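CHAPTER 8
Automation in Catering and Kitchen Work

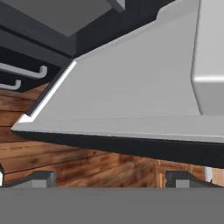

Figure 8.1 Simulated kitchen from a wrist-level viewpoint: gripper fingers in the foreground, pale slab and wooden cabinet front beyond.

8.1 Introduction

Chapter 7 dealt with fixed automation, in which the product is brought to the machine and the machine stays where it was bolted down. A canteen kitchen does not lend itself to this arrangement. The cupboards, drawers and worktops were built for people, and most sites cannot afford to rebuild them. A robot arm introduced into such a room must work with handles, edges and shelf heights that were chosen with a human hand in mind.

Much of the early work is therefore carried out on a computer model of the kitchen. In Figure 8.1 two bar handles on the dark cabinetry lie at the upper left, and the corner of a pale slab reaches across the space above the fingers. Both matter to the programmer. A handle is a target, to be approached at a suitable angle and gripped with a suitable force. The edge of a slab is an obstacle, and its underside is easily forgotten when a path is planned from above.

This chapter is concerned less with the arm than with the staff who share the room with it. It uses one workplace throughout, the Skultinthorpe site kitchen, which is run by the catering contractor Boateng and serves 453 meals on a normal working day. The arm was supplied by Dellamo and placed in service in October, after a trial in simulation. Section 8.5 compares the site with a second installation at Sarkevgate, where the arm was withdrawn.

After studying this chapter you should be able to:

— divide a kitchen job into tasks and state which of them can be automated
— describe how a simulated trial is used before equipment is installed
— explain how the duties, skills and pace of work of existing staff are altered
— set out the points on which staff should be consulted

8.2 Jobs and tasks

A job is a bundle of tasks held together by a contract, a shift and a grade of pay. Automation acts on tasks. It is rare for every task in a bundle to be taken over at once, and the usual result is a job with the same title and different contents.

Before the arm was introduced, the kitchen assistant's job at Skultinthorpe was recorded as 20 separate tasks. They included fetching pans from base cupboards, loading trays, wiping down, checking fridge temperatures and answering the serving hatch. The arm was assigned 8 of these, all of them concerned with opening, fetching and putting away. The tasks left to the assistants were those requiring judgement about food or contact with customers.

Two effects followed. The first was a reduction in bending and reaching, which assistants had listed as the most tiring part of the shift. The second was the loss of short breaks in attention. Fetching a pan had given the assistant a few moments away from the hatch, and once the arm did the fetching those moments went. The total load had fallen, but the work that remained was more closely packed. Rest periods had to be written into the rota to replace those which had formerly occurred by themselves.

8.3 New duties

An automated task creates further tasks around it. Someone must clear the approach to the cupboards, keep items in their agreed places, stop the arm when it fails to grip and enter the fault in the log. At Skultinthorpe these duties fell at first to whoever stood nearest. They were unpaid additions in the sense that no grade or training was attached to them.

The position was changed by a written agreement dated 18 August 2024, which created the post of cell attendant. The post was open to existing assistants only, and carried a supplement of £2000 a year. The attendant may halt the arm at any time without reference to a supervisor.

Agreed places deserve a further remark. Experienced assistants had moved pans from cupboard to cupboard according to the menu. The arm required a fixed layout, and a piece of local knowledge thereby passed out of use. Section 8.4 considers how such knowledge may be recorded before a layout is fixed, and who should have the authority to alter it afterwards.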